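Keeping Plastic Bags in Order at Home

In my kitchen there was for many years one drawer which did not close. It was full of plastic bags, and each time I needed one I pulled out five. When we moved to the apartment on Brarkside I decided to start again, and these are the habits which stayed.

Sort before you store

Take out all the bags and put them on the floor. Make one pile for strong shopping bags, one for the thin bags from fruit and vegetables, and one for freezer bags that can be washed. Everything with a hole, a sticky spot or a bad smell goes out. Keep only what you use in a month. For our family this is two small boxes, and I was surprised how little it is.

Check for receipts at the bottom. I found one from Paller for a kettle still under guarantee.

Folding

Lay the bag on the table and smooth it with your hand from the bottom to the handles, so that the air goes out. Fold it in half the long way, and then again, until you have a strip as wide as three fingers. Now fold from the bottom corner in triangles, like a paper flag, and push the handles into the last pocket. It takes a little patience the first evening. After that your hands know it.

Thin produce bags do not hold a triangle. I roll them around two fingers and stand them in a jar with a wide mouth. An old coffee jar is good, also a cardboard tube.

Washing freezer bags

Turn the bag inside out and wash it in warm water with one drop of dish soap. Do not use hot water, it makes the closing strip wavy. Rinse well and hang the bag with the opening down, over a wooden spoon which stands in a glass. If the corners stay wet, wipe them with a dry cloth before you close the bag.

I do not wash bags in which there was raw meat or fish. Those go directly to the garbage.

Labels

Masking tape and a pencil are enough. Marker on the bag itself is difficult to remove, and the next time you will not remember if it is soup or stewed plums. On the tape I write what is inside and the month, for example "beans, June". The tape should go on before the bag is cold, otherwise it falls off in the freezer.

Which bags to use for what

Thin clear bags are best for things you want to find by looking, such as clothespins, spare buttons or charging cables. Strong ones with handles I keep for wet swimsuits and for shoes in the suitcase. Leave some air in the bag when you store cloth, and do not tie a hard knot. A loose twist with a clothespin opens in a second. 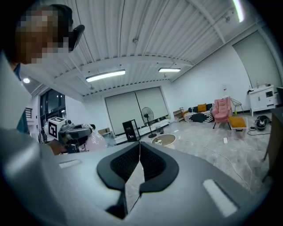

A partly see-through bag with a light pink tint.

Where to keep them

Choose a place near the door, not deep under the sink, where it is damp and where the cleaning bottles can leak. I use a flat box from Memus with the lid removed. When the box is full, I take no new bags from the store until it goes down again.

Very soft, old bags can still line the small bathroom basket. Put three or four, flat, at the bottom under the one in use, and the next is always ready when you lift the full one out.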